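**Progress note to Culley - desk organizer work, October 9, 2021**

Asuka asked for something shorter than last quarter's report, so the history of corrugated board has been removed.

We are still on the small-office side of the Dankwa grant: cheap dividers that keep cables, chargers and mice from colonizing a desk. The four-compartment box is now the standard version. It has interlocking partitions and an open top, and it uses no glue. The test desk supplies the clutter at no cost to the grant. 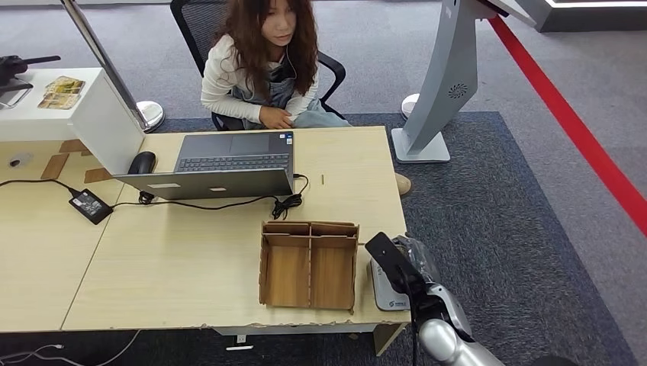 *Four-compartment box at the test desk, all compartments empty.*

Spending to date is $803, mostly board and blades. Hiyori Hamada has cut 13 boxes, of which two were crooked enough to be kept as a warning. The power brick remains our main opponent. It fits a compartment by itself, then brings its cable.

The desk's front edge is chipped and sheds flakes. I have asked for edging tape twice and would like this paragraph to count as the third request.

Black items are the other open question. A black plug in a shaded compartment is easy to overlook, so we want to try a pale liner in the next batch.

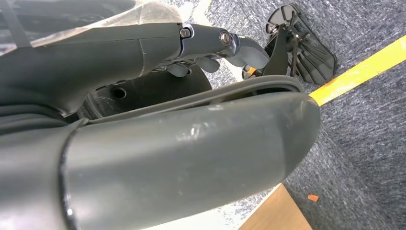 *Dark parts at close range, with a black plastic object ahead.*

Still to do by January:

- liner samples from Telel
- 6 boxes with a cable notch in the back wall
- a label that doesn't say "misc."

Asuka Ishida has the receipts, in a box.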